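**September, notebook, wax bench, 7.40 pm**

Back from two days up at Besville and I want this down before I forget it. The resort has changed so much since the last test trip! New chairlift on the north side, a proper bakery by the ticket office, and they've opened a bench room for visiting ski techs with vices, irons and a decent extractor. I could have moved in.

Main job was the new base structure on the Haldane touring skis. Ermira ground two pairs, one fine linear and one cross-hatch, and we ran both on the indoor slope first thing, before the public session. Snow was packed and a bit squeaky. The cross-hatch felt quicker off the top straight away, and the timing gates agreed with my legs for once: 19 runs on each pair, and the cross-hatch won by a clear margin on all but the slowest ones. On the flat run-out it was closer than I'd hoped.

Wax was the Cidico blue, ironed in, cooled, scraped, brushed. Sabina thinks we're overdoing the brushing and that half the strokes would do. Try that next time, one ski each way, same pair.

Edges: held the side angle the same on everything. Took the burr off the left ski of pair two with the 200 stone, finished on the 300. Lovely. The old file can go in the bin.

Binding check on the Flostolari toe pieces. Heel release fine. Toe release on pair one crept up after the skis had been out in the cold, so either the grease is too thick or I put too much in. Strip, clean, re-grease, leave overnight in the freezer and test again. DO NOT lend that pair out before then (Ermira, I mean your cousin).

Best bit of the trip was talking to the lift crew at lunch. They groom from the bottom now, in shorter passes, and you can feel it underfoot; the old ridges by the third pylon have gone. They're hoping for 3,000 people on the opening weekend. I'd love to have the race pair ready by then.

To do:
- order more fibre pads
- brushing test with Sabina
- toe piece, see above
- write up gate times properly
- ask Besville for bench room dates

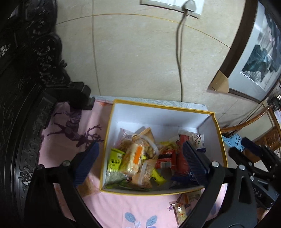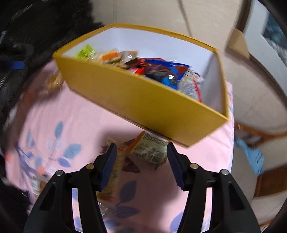

*Yellow cardboard box, white inside, in both; snacks in both.*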